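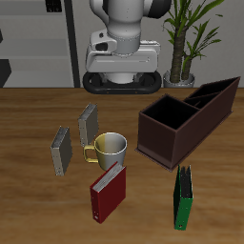 Home | Guide | Set-up | Downloads | Contact

4. Setting up the binder task in Briem

The task asks the arm to put four binders into the desk organiser without upsetting the mug. A child can do it. Our first policy could not, in 1574 attempts, so please follow the steps in order.

1. Open Briem and load the "desk" world. Wait for the plant to appear; it is always last.

2. Place the red, green and two grey binders on the tabletop. Keep all of them within reach of the arm.

3. Set the mug near the organiser. The method is meant to learn to work past clutter, and a mug in the far corner teaches it nothing.

4. Choose a random seed and press Shuffle. Six seeds are kept back for testing — do not train on them, however tempting the scores look.

5. Start Karnero and run 8 trials per seed. Log every trial, including the embarrassing ones.

Note: A binder counts as filed when it stays in the organiser after the arm lets go. Leaning on the outside does not count. Ursina Oberholzer has heard all the arguments.

Caution: Do not raise the arm speed to save time. The simulated mug costs nothing, but the same settings file is read by the real arm, and real mugs come out of the tea fund.

If a binder sinks into the table, reload the world and send the log to Usa Wongsuwan.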